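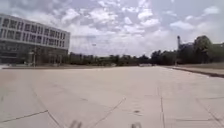
July, late afternoon, back at the bench with the notes before I lose them. The Plelton joints are what I want to get down first, and how we're going to number the slabs, and then the edging if my hand holds out. I'd been planning to start the grid at the tree side, and I've changed my mind. Trees move around too much on paper (try drawing a hedge line twice and getting the same thing). The building is much easier to work from, with that low paved edge running along the bottom of it in front of the dark glazed ground floor. You can hook a tape on a line like that. The lamp post gives us a second fixed point, good and slender, so there's no argument over where the middle of it is. So: baseline parallel to the edge strip, zero opposite the lamp post, rows counted outward into the plaza. Columns get letters. Please nobody use the letter I again, we had that mess with the Cuypers yard and half the sheet got read as ones.

Numbering. I got as far as a dry run on the plan and the repair zone comes out to 1011 slabs if I keep the boundary where Geert drew it. That's more than I quoted for in my head but fine. Every slab gets a line, most of those lines will just say OK, and I know how dull that is! But the last time we only logged the bad ones we couldn't tell a slab that was good from a slab that got skipped, and Roel and I spent a whole morning on our knees finding out.

Codes for the sheet, same as last year with one new one:
H – hairline, can't get a fingernail in it
F – fingernail catches
T – goes all the way through, slab is in two or more pieces
R – rocks when you stand on the corner
J – joint gone or going
S – stained (new, Evelien asked for it)

More than one code per slab is fine. Write them in that order so Gundex doesn't choke on the import. It took FH as a separate category on the test sheet and made me a very pretty chart of nonsense.

Joint filler. I mixed three trial batches of the Stesollow this morning, in the little tubs, and pressed them into the offcuts by the sink:
Batch 1, straight from the bag with water to the line. Stiff. Went in nicely with the narrow iron but tore along one side when I struck it off.
Batch 2, a splash more water. Best of the lot to work with. Color came up darker than I wanted, could still pale off as it dries, so I'm not judging it tonight.
Batch 3, same as 2 with a spoon of the pale sand. Grainy on top. I like the look and I don't trust it one bit.
Tubs are on the left of the sink with tape on them. Do not wash them out, Roel.

About color – the slabs are a pale beige-gray and the seams between them read as fine dark lines, and I think we should keep it that way. A light joint would make the repaired patch stand out like a tooth filling. If you stay dark and stay narrow your eye goes right over it. That argues for batch 2 even if it doesn't pale off at all, so maybe I'm worrying over nothing.

Cracks are the other thing. They wander. Some of them pay no attention to the seams whatever and carry on into the next slab, and I don't have a good way of putting that on a sheet where every slab has its own line. For now: if a crack carries on into the neighbor, put a small arrow and the neighbor's number. Gundex will ignore the arrow. That's OK, we won't. 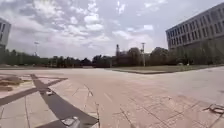 Geert Van Rooij thinks I'm being too gentle with the cracked ones and wrote as much on the back of my plan: anything with a T comes up, gets looked at underneath, and goes back on fresh bedding or gets replaced, and he doesn't want to see filler smeared in a through crack ever again. Fair enough. I was going to pin a few of them, the ones where the two halves still sit level. We can argue that one slab at a time once the sheet is filled in. I did write back that lifting a sound half to find out it's sound is a good way of getting two bad halves, and I'll stand by that.

Where he's right is the bedding. If we get a run of R codes in one row, it's the bed and there's no point fussing over the tops. I've added a column for a tap test. Rubber mallet, middle of slab and then one corner, write D for dull and C for clear. Use the same mallet all the way through, the black one, the other one's head is loose.

Quantities, so far. I've got 3000 on the order sheet for spacers, left over from when we thought we'd do the whole plaza. Way too many for the zone as drawn. Ilse says the supplier won't split the carton, so they're coming anyway and can live under the stairs. Filler: 9 bags to start, and I'd sooner reorder than have it going hard on the shelf like the last lot did.

Edging I'm leaving for next time. Only note is to check whether the strip along the building is bedded separately from the plaza slabs. Dirk Declercq has the old section drawings somewhere, or says he does. If it's all one bed then my lovely baseline could shift when we lift the first row, and I'd need to mark it up on the wall too.

Still to do:
chalk line, new one, blue
letter the columns on the plan (no I!)
look at the batches first thing, scratch test with a nail
ask Dirk for the sections again
knee pads – mine are finished, who has the good pair?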